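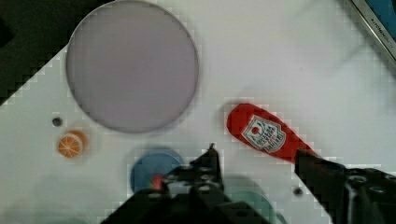 Vol. 2, Issue 5, p. 20

4.2 The Zellano kit on the table-clearing task

Of the kits we tried, the Zellano two-finger gripper with its wrist camera was the one we most enjoyed working with. Vlček had it mounted and talking to our arm in 20 minutes, using only the cable and the bracket in the box. The older Dromdale unit had taken us most of a day in May.

We ran the table-clearing task from the Tenham set, with plates and toy food laid out on a white tabletop. The wrist view is a real pleasure to use: both fingers stay in sight, so an operator can line up a grasp without a second camera (we did keep one running for the logs). The picture is blocky at the edges of objects, and small print on a label lying on the table is lost, but neither got in the way of picking.

Soft objects are where the kit shines. The plush ketchup bottle in Figure 2 had been our problem item with the Yimer fingers, and we were delighted by how little tuning it needed here!

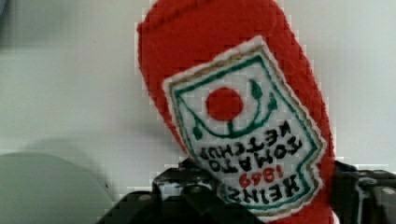 Figure 2. Wrist-camera view of the plush ketchup bottle in the gripper, label inverted.

We left the closing force at the factory setting of 5 for all trials. The maker rates the finger pads for 1,000 grasps, a figure we have not tested. Our one real complaint is the manual, which gives the camera offset in two places with different signs. The value in the appendix is the correct one.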